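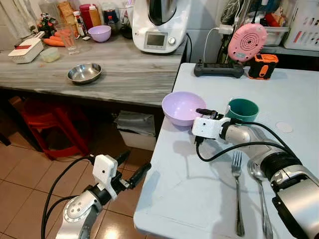 # Chapter 4: Setting a Table, Reading a Table

Every meal starts with a few objects on a flat surface. A bowl, a mug, a fork, a spoon — you have handled these so many times that you probably stopped looking at them years ago. In this chapter we look again, and I hope you will find it as much fun as our own classes do!

Take the bowl first. It has to hold soup without spilling, sit steady, stack with its neighbors, and feel right in two hands. A 450 ml bowl does all of this nicely for one person's breakfast. Make it wider and the food cools quickly. Make it deeper and the spoon has to tilt steeply to reach the last mouthful (try it at home, with cereal, and watch your wrist). The mug beside it solves a different problem. Its walls are tall, its opening is small, and the 370 ml size used in our exercises leaves enough room at the top for carrying a drink across the kitchen.

Then come the fork and the spoon. Many forks have four tines, though you will meet three-tined ones too, and the gaps between them matter as much as the tines themselves. Spoons look simpler and are wonderfully hard to get right! The angle between bowl and handle decides how far you must raise your elbow, and a few degrees either way can make a spoon tiring to use.

Materials change things again. Plastic is light and takes color well, so it is common in family kitchens. Stainless steel puts up with years of washing. You will compare both in Section 4.2, using the drop and scratch tests from the Wenevwood workbook.

In Section 4.3 we turn to the table as a place. Kitchen tables do many jobs in a day, and tableware often shares the space with chargers, mail, and homework. The Vonddale survey asked 90 households to draw their tables at breakfast and again at 9 p.m., and the paired drawings are a delight — we have printed several of them in full.

## Before you begin

You will need:

- one bowl and one mug from your own kitchen
- a fork and a spoon
- a ruler, a measuring cup, and water
- the Idlow record sheet, or a page of squared paper

Fill the bowl to the brim, then pour the water into the measuring cup and write down the amount. Do the same with the mug. Keep your figures handy for Section 4.1, where we put them into the Gallardo chart and start comparing shapes.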